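Last updated: June

Rings, coils and the state of the table

21/02/2023, by Ayana Habte

I've been meaning to put up a page about the wire things for ages. The knitting gallery gets all the attention, and the metal end of things mostly lives in old jam jars, so it's about time it had a turn! Most of this began with a bag of jump rings from Texier, the bead and craft shop behind the station in Bridden, where I'd gone in for a zip. The bag said 2,000 on the front and it cost less than lunch. I have never finished it. I don't think it's possible to finish it.

A quick word about names, as I got these muddled myself for a good year. A jump ring is a single loop of wire with one cut in it, so you can twist it open and shut. A split ring goes round nearly twice, like the one your keys are on, and it'll have your thumbnail off given half a chance. A coil is wire wound round and round a rod and left as it is, before anyone snips it into rings. Put all three in one box, give it a shake on the way home and they'll find each other. Coils are the worst for it. The end of one slips in between the turns of the next and then the pair of them pick up every ring going past.

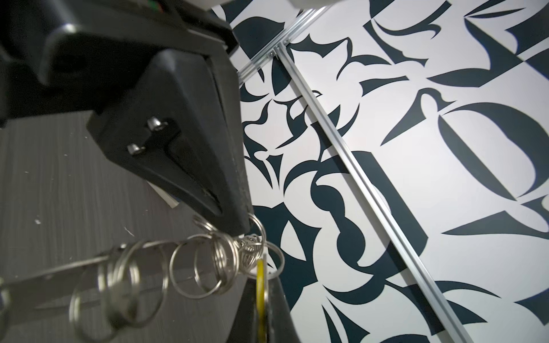 Silvery rings and wire coils in a proper tangle, with the teal and white pattern behind them.

I do love how they catch the light when they're bunched up like that – it's half the reason I don't keep them as tidy as I should.

For anyone facing a heap of their own, my way is to leave the tight part alone to begin with. Lay the whole lot out on something flat and find the biggest ring, then follow it round slowly until you reach whatever it's hooked on. Free that one and put it well out of reach, on another table if you've got one (a saucer next to your elbow is asking for trouble). Then find the next biggest. The dense middle tends to loosen as the outside goes, and by the time you get to it there's a good chance it will have opened up enough to see into. Coils want turning, like a screw, in the direction they were wound. If you pull them they stretch, and a stretched coil never quite goes back. I have a jar of those as well. My niece calls it the pasta.

Colour underneath makes more difference than you'd think. Silver on white is hopeless under a lamp, you just get glare and shadows. A dark tabletop is kinder, and so is a bit of dark felt, though the fluff gets into everything. I've tried the Nurnov bead mats too, the squashy sort, and they're lovely for beads and useless for wire, as the cut ends dig in and stay there.

Wire itself: I use 20 gauge for nearly everything, usually the Flovon one that comes on the flat reel. It's soft enough to wind by hand and stiff enough to hold a ring shut. Their thicker one made my wrists ache and I gave it away. If the ends are scratchy, a rub with 400 grit paper sorts them out in no time, and please do it over a sheet of newspaper, I'm still finding dust in the skirting board.

Now, the table. The other picture takes in the whole top, with its wood grain, all its little white specks and its scuffs. There's the dark blue notebook, and the small white pot with the green label next to it. The beige sponge is up on its edge, leaning over the front. Further back on the right there's a white thing that looks like a remote.

Notebooks are worth a mention. I write down the rod size, the wire and how a ring felt when it closed, and that last one is the bit I go back to. Sizes you can measure again. You can't measure "nice but springs open if you look at it", which is what I've got down for the whole of last June.
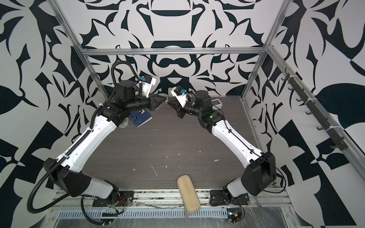
What's the best way to pick up tiny rings that have gone all over a tabletop?

Use a slightly damp sponge and dab, don't wipe. The rings cling to it and you can tap them off into a bowl. Dry them well before they go back in the jar, especially if they're plain steel.

Sponges come into their own with bits of snipped wire too, though I'd keep a separate one for that and never, ever let it wander back to the washing-up. Ask me how I know. A magnet is quicker if your rings are steel, but mine are mostly aluminium and it just sails over the top of them.

A few people at the Bridden craft table asked how long a plain chain takes. I can do a short bracelet in an evening with the radio on, if the rings are already open. Opening them is the dull part – I do a bowlful at a time, up to the point where I start dropping them, and then I stop and put the kettle on. A belt took me most of a winter and used more rings than I'd care to sort again. It's hanging on the back of the door and it's too heavy to wear for longer than a bus ride.

I'll add the belt when I've found somewhere bright enough to lay it out flat, and the flower brooches if my sister ever gives them back. If you've got a good trick for coils do write in, I read everything even when I'm slow answering.

Contact Ayana | © Ayana Habte, words and pictures | Back to top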